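The Shelf Kit

The kit came in three boxes, and I had the first one open before the driver was back in his truck. I had been waiting since September. My sister says I was worse about it than I was about my own wedding, and she was at the wedding, so I guess she would know.

I write reviews for a little newsletter that goes out to people who run snack counters and break rooms. Mostly it's coffee machines. You pour, you sip, you write down whether the lid leaks. Then Tireck wrote to ask if I wanted to try their stocking kit, two arms and a stand and a binder of instructions, and I said yes so fast I spelled my own name wrong in the reply.

The binder was 121 pages long. I read it in the bath. Page 57 had a coffee ring printed right into the paper, somebody's real mug on somebody's real draft, and I loved them for it.

Getting the arms to wake up took me all of one evening and part of the next. They lifted a little off their rests, both at once, like a pair of dogs hearing a car. I said hello. I'm not sorry about that.

After that I drove over to Zerport to see the same kit run by people who knew what they were doing. It was a big bright room with silver ducts overhead and more arms on the benches than I could take in. Everyone was busy. A woman in a white top had her back to us the whole time, deep in something at her bench, and I remember thinking, how can you not look? But I suppose you get used to anything.

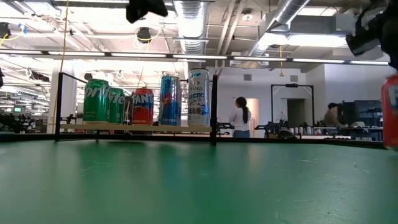 Drinks on the shelf at Zerport, with a red can in the gripper.

I had brought my own list of questions, and I forgot every one. What got me was how close together the cans stood. At home I knock over the mustard reaching for the milk! And this thing had to work with tall cans and short ones, a skinny one in between, all on a strip of wood you could have used for a windowsill.

"You can try it," said the man who had let me in.

So I did. I dropped my first can, and it rolled under the table and kept going. The second I set down crooked. The third stood up straight, and I made a noise I would rather not describe.

The kit has faults, and I put them in the review. The stand is fussy to level. The cables are too short by the length of my forearm. The arms are slow, and if you have 80 cans to put out before lunch, you will beat them by hand and have time for a sandwich. I wrote all that down in the car with the heater running.

Then I wrote that I wanted to go back, and crossed it out, and wrote it again.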